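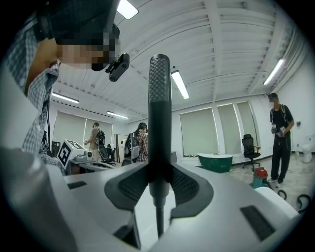

How to Re-Season a Cast Iron Skillet That Has Gone Sticky

March 28, 2024

If your skillet feels tacky when you run a finger across it, even after a good wash, please don't throw it out and please don't feel bad. I did this to my own pan for years! A sticky pan nearly always means too much oil went on the last time it was seasoned, and the extra never got the chance to bake hard. You can fix it in an afternoon, and most of that afternoon is the oven doing the work while you get on with something else.

My pan is an old Grakden I found at a yard sale, and it's heavier than it has any right to be, but the same steps work on any bare cast iron. (Enameled pans are a different animal, so leave those alone.)

What you'll need

Dish soap and hot water
Coarse salt
A stiff brush or a chain scrubber
A neutral oil such as canola or grapeseed
2 clean cotton rags, the older and more worn the better
Aluminum foil

Getting the sticky layer off

Start with hot water and a good squirt of soap. I know, I know, your grandmother said never to use soap, and mine did too, but the dish soap we buy now is gentle enough and it won't hurt a thing. Scrub all over, including the handle and the outside walls, where old oil loves to hide.

If it still feels gummy, pour in a handful of coarse salt and rub it around with a damp rag until the salt turns gray. Tip it out, rinse, and do it again if you need to. You aren't trying to get down to bare metal, you only want it smooth to the touch.

Dry it right away with a towel, then set it over a low burner for 5 minutes. Cast iron holds on to water in places you'd never think of — the little pour spouts especially.

Oiling it

Let the pan cool until you can handle it comfortably. Put a small spoonful of oil on the first rag and rub it over every surface, inside and out, top and bottom.

Now take the second rag and wipe it all off again, as if you'd put the oil on by mistake. The pan should look almost dry. This is the step I skipped for so long, and it makes all the difference in the world.

Baking

Lay foil on the bottom rack of the oven to catch drips, and put the skillet upside down on the rack above. Turn the oven to 450 degrees and let the pan heat up along with it. Once it's hot, give it an hour, then switch off the oven and leave the door shut until everything has cooled. Open a window if your kitchen gets smoky like mine does.

Repeat the oiling and baking 3 times if you have the patience. One round is fine for a pan that was only a bit tacky.

For the first few meals afterward, cook something with a little fat in it, like bacon or fried potatoes, and hold off on tomato sauce for a while.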